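Archive > Household Studies > Working Papers > Section 3

Search papers, authors, keywords Go Advanced

3. Measuring by Habit: What Cooks Mean by "a Bowl"

3.1 The trouble with units

Every study of home cooking runs sooner or later into the bowl. Our diary keepers were asked to write down how much dry grain they used each time they cooked it, and they were given a printed sheet with a column marked "amount" and a second, narrower column marked "unit." We had imagined cups and grams. We received bowls, mugs, handfuls, "the blue one," and in one household in the Borar district, "same as Tuesday's mother," which we have been unable to convert.

The sheet was Kincaid's design and she stands by it. It is true that the column was wide enough to write "grams" in. It is also true that people who have cooked rice every evening of their adult lives do not own a reason to weigh it, and that handing them a kitchen scale changes what they do. Sorensen's pilot in Tarkitz showed this well enough. Given a scale, the households there cooked less grain for the first week, more for the second, and then put the scale in a drawer.

We therefore stopped asking for grams and began asking about the vessel. Each of the 19 households in the main study was visited at home, and the cook was asked to fetch whatever was normally used to measure dry grain and to fill it in the normal way. The contents were then weighed by us, in the hallway where possible, so as not to seem to be checking.

3.2 Level, heaped and "normal"

The vessels themselves gave little difficulty. A bowl has a volume, and the volume can be found with water and patience. The filling was another matter. Cooks in our sample recognized at least 3 states of fullness, which we coded as level, heaped, and normal. Normal was the most common and the least stable. In several kitchens it sat below the rim, in others well above it, and in the home of one retired surveyor it was marked on the inside of the bowl in pencil, for which we remain grateful.

Repeat fillings by the same cook agreed closely. Fillings by two cooks in the same household, using the same bowl, often did not, and the interview transcripts suggest that this was known and had been discussed before. Where the two disagreed in our presence, we recorded both values and moved to the next item.

The act of emptying the vessel turned out to matter more than the protocol had allowed for. Some cooks pour in one quick tip. Others shake the grain out in stages and stop when the pile looks right, leaving a remainder that goes back in the sack. For this second group the bowl is hardly a measure at all. It is closer to a scoop with opinions. We coded these cases separately, and the reader will find them in the appendix under "returners."

3.3 Asking about guests

We also asked each cook how the amount changes when visitors come. The expected answer was one more bowl for every so many people. What we got was a policy of alarm. Most cooks doubled the grain for any number of guests, including one, and explained that running out would be talked about. Iwasaki has argued in seminar that this makes the guest meal useless for estimating intake. Kapoor has argued that it is the only meal at which anybody thinks about quantity, and so the only one worth recording. The present authors have dined with both and decline to take a side.

Leftovers were logged the next morning where the cook was willing. A good many were not, and wrote "none" in a firm hand. Our estimates in Section 4 treat these entries as missing.

3.4 Limits

The sample is small, drawn from two districts, and leans toward people who will let a stranger weigh their dinner. Interviews ran to 60 minutes on paper and a good deal longer where tea was offered. Grain variety was noted but not controlled, and long and short grains do not settle in a bowl the same way. A reader wanting a single conversion factor from bowls to grams should look elsewhere, and should write to us on finding one.

Reader comments

Thaddeus Kincaid, 10 Feb 2020: My grandmother's unit was the sardine tin. Did anyone in Tarkitz use one?

Mavis Sorensen: One did. She would not let us borrow it.

obi_reader: Where is the appendix? The link goes to a paper on curtains.
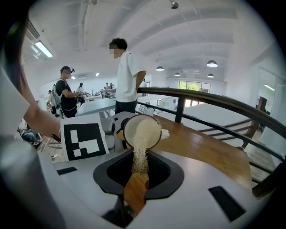 Figure 2. Pouring rice from a small round bowl.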